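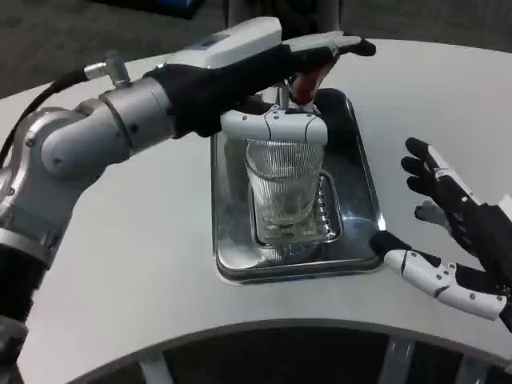
Left hand on the clamp handle, glass on the drip grate.

cdamasceno
Clirkorari policy, 88 demos, 73% on the ribbed glass. Smooth glass not tested yet.

Bultomitz7
73% over how many trials?

cdamasceno
877, one checkpoint.

sarmiento_k
I'd blame the ribs – they wreck depth. Mask the glass and retrain.

Bultomitz7
Disagree. Masking hides the rim, and the clamp sits on the rim. Log wrist torque first.

cdamasceno
Torque is logged. Plots Thursday.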